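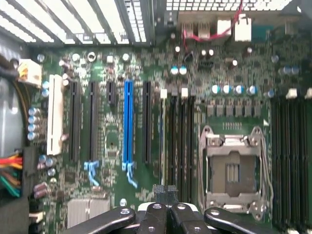

Gallery: Siltik, the arm on the bench

Welcome to the picture page for Siltik, my home-built arm and gripper! If you came over from the Clumberg build thread you know most of this already, so go ahead and skip to the end where I moan about cables. Everybody else: I'm Yaa Essien, I build things in the back half of my garage in Endthorpe, and for most of the past year the thing has been Siltik.

The job I picked for it is taking old desktop PCs apart. I had a stack of them anyway (I can't walk past one at a yard sale) and a motherboard still in its case turns out to be a wonderful obstacle course. There are wires everywhere, little latches, capacitors standing up just where you'd like to put a finger, and steel walls waiting to catch your elbow. I started out on foam blocks and got bored in a week.

Siltik over the green board

Looking straight down into the open case from the wrist camera, fingers at the bottom, with that bit of black braid between the middle two. The CPU socket is empty and its frame is up, and I steer well clear of it because those contacts scare me more than anything else in there.

I love how much you get from this angle. The bright blue slot is my landmark, I find it first and work out everything else from there. The bundle of red, orange, yellow and green wires over on the left is the part I dread, and the long left finger has to come in on that side too, so you can see my problem.

A few build notes, seeing as people keep writing in:

The wrist is version four. Versions one to three are in a coffee can.

The finger joints run on Bawa servos, bought used, and they're noisy but they hold position nicely. I set the closing force by number in my control script and 106 is where I've ended up for anything soft. At 909 it will happily bend a slot cover (ask me how I know!).

The camera mount took longer than the fingers did. Move it a hair and the whole calibration goes, so now it has its own screws and I keep my hands off it.

The log is up to 2466 grasp attempts, misses included. I write them all down, even the silly ones.

Still to do before November: softer fingertips, a better light over the bench, and some kind of sleeve for my own cables, which snag on the case about as often as the ones I'm trying to pick up. If you've run wiring through a wrist joint and lived to tell about it, please write to me, I'd love to see how you did it.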